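The Bag of Bags

Every household I have ever visited keeps one. It lives under the sink, or behind the pantry door, or in the cupboard with the ironing board, and it is full of bags that are full of other bags. Ours had been building since we moved to Cornville, and by the time the door stopped closing it had become a sort of lodger.

When the council in Andlow announced it would stop handing out free recycling sacks, I decided to find out what I was sitting on. I emptied the lot on to the kitchen floor and counted. There were 473 carriers, not including paper, and 2 of those were from a shoe shop that shut before I could drive. A neighbour heard of this and did hers. She had 672 and has been unbearable since February.
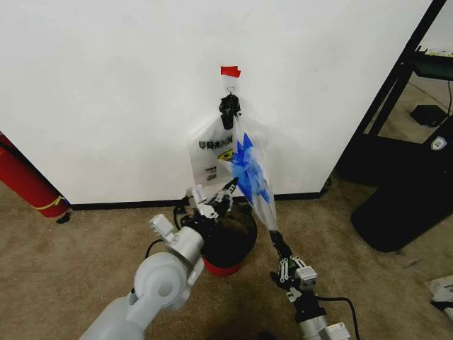 The trouble starts with the word "useful". A carrier bag is never rubbish, it is a thing that will come in handy for wet swimming costumes, and so it is kept, along with enough others to kit out an Olympic squad. Some people fold theirs into triangles. Others go in for the hook on the wall, where a printed white bag hangs with a clear one in front of it and something blue crumpled up inside, and everyone in the building assumes it belongs to someone else. I have worked in offices where a bag like that outlasted three managers and a change of logo.

There is, naturally, a product for all this. Goseso will sell you a fabric tube with elastic at both ends, so you can stuff bags in at the top and pull them out at the bottom. Mine holds a great many and gives back none, the bottom hole being the exact size of two fingers and a bad temper. The rival Liem dispenser screws to the cupboard door and took a piece of the door with it.

I did get rid of most of them in the end. The supermarket has a bin for soft plastics by the trolleys, and I made four trips, carrying the bags in, of course, a bag. I took that one home again. It was a good one, with proper handles.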